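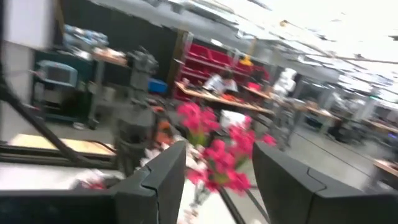 平行グリッパーの指をFovelの標準品からNikgateの幅広タイプに替えて、手首カメラの見え方を比べています。Nikgateのほうは指が太く、画面の下側をかなり占めます。花をつかむ課題で試すと、ピンクの造花は指の間に収まって見えるものの、茎と花瓶のあたりは左の指に一部隠れます。背景の流れ方もひどく、奥の赤い棚は輪郭がにじんでいます。把持そのものはNikgateのほうが安定していて、47回中、落としたのは2回でした。同じ指を使っている方、カメラの位置はどうしていますか。
投稿者：hafiz_p

返信 1　kuromame
うちもNikgateです。カメラのブラケットを13mm上げたら茎の根元まで入るようになりました。ただ、手首を倒したときにケーブルが引っ張られるので、固定位置も変えています。

返信 2　n_alexiou
カメラを上げるのには反対です。指先との距離が伸びて、肝心の接触のところが小さくなります。花の茎のような細いものなら、指を削るか、細い指に戻すほうが早いと思います。Fovelのときの成績はどうだったんですか。

返信 3　hafiz_p
Fovelは同じ47回で13回落としました。ほとんどは茎が指の間で回って抜けたものです。茎は全体がよく見えていたので、見え方だけなら断然Fovelです。

返信 4　n_alexiou
それは滑りの問題ですね。Fovelの指にシリコンのパッドを貼って、もう一度比べたほうがいいです。幅と表面の材質が一緒に変わっているので、今の数字では何が効いたのかわかりません。

返信 5　mawar_s
ブレのほうについて。露光は自動のままですか？　天井の照明が画角に入ると露光が暴れるカメラもあるので、まず固定してみてください。うちはKashyapのコントローラーで、露光を2000μsに固定しています。暗くはなりますが、学習に使うぶんには困っていません。

返信 6　kuromame
2000μsだと、蛍光灯の下では縞が出ませんか。うちは出たので長めに戻して、代わりにアームの速度を落としました。

返信 7　mawar_s
縞は少し出ます。速度を落とすとデータを取る時間が延びるので、うちでは縞のほうを我慢しています。このへんは現場によると思います。

返信 8　hafiz_p
ありがとうございます。露光は自動のままでした。パッドの件もそのとおりで、条件をそろえていませんでした。まずFovelにパッドを貼ったもので47回やり直します。ブラケットはそのあとで触ります。

返信 9　n_alexiou
やり直すなら花瓶の位置も決めておいてください。手前に寄せるだけで指の隠れ方が変わります。

返信 10　hafiz_p
了解です。台にテープで印をつけます。パッドの厚みは2mmで注文しました。12月に入ったら結果を書きます。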